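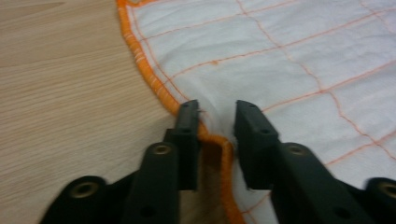

Closero hand gripper - setup and care notes

Last edited Apr 15, 2026

I keep this README next to the Closero recordings because I got tired of answering the same setup questions (mostly from myself, a month later!). It covers the pair of hand grippers on the Cleltden bench and goes with release 2 of the cloth set, 703 clips in all. 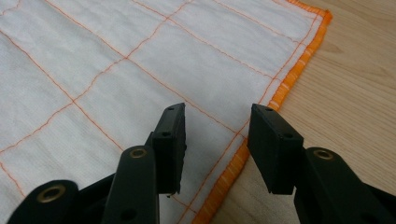

Pads first. They wear faster than anything else on the jaw, so check them before a session and swap both sides together - a new pad facing an old one closes crooked. Look at the bottom corner too: the left one has a tiny dark burr hanging under it, the kind of thing I trim with a sharp blade. Snug the pad screws by hand and stop there. 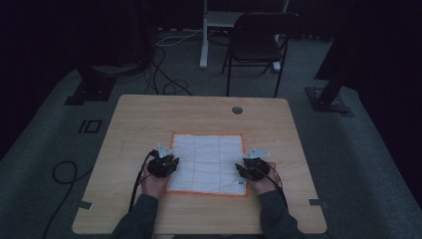
Cables come next, and I'm fussy about them. Plug in, open and close each jaw 50 times, then run the Nivska check script and read the log. With both grippers on, let the black cable follow your wrist down past the front of the table and leave enough slack to reach the far side of the cloth. If Ngui drops the signal when you bend your wrist, replace the cable. Don't tape it, please.
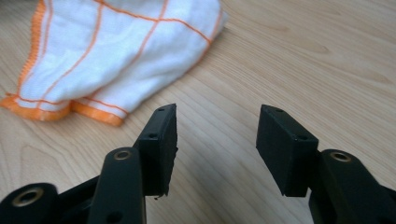 Jaws open over bare wood, bunched cloth at upper left.

Joints: wipe the link arms with a dry cloth, no oil. I log play at the brass bushings in joints.csv, which is up to 93 rows now - add yours at the bottom.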